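Packet Handling Cell: Interim Progress Report to Kandasamy
2 min read
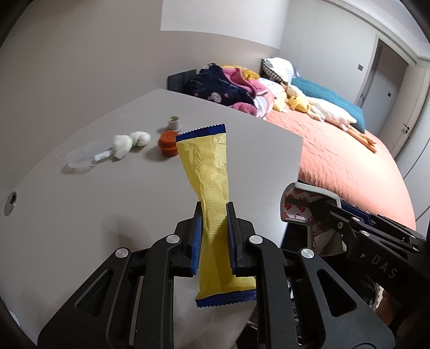 Karkville, September

Work in this period covered hand-held gripper trials on small sealed packets. Operators log 38 picks per session and note each slip or crushed seam. Wrinkled packets remain the main source of failed grips, and the Flovex jaw settings are under review.

Staffing is unchanged at nine. Two packers moved from the line to trial work and now rotate every 10 sessions. They report less wrist strain and more time spent on records. Zulkifli Menon has revised the shift sheet to allow for this.

Outstanding: pad wear limits, a written stop procedure, and pay grade for the trial role.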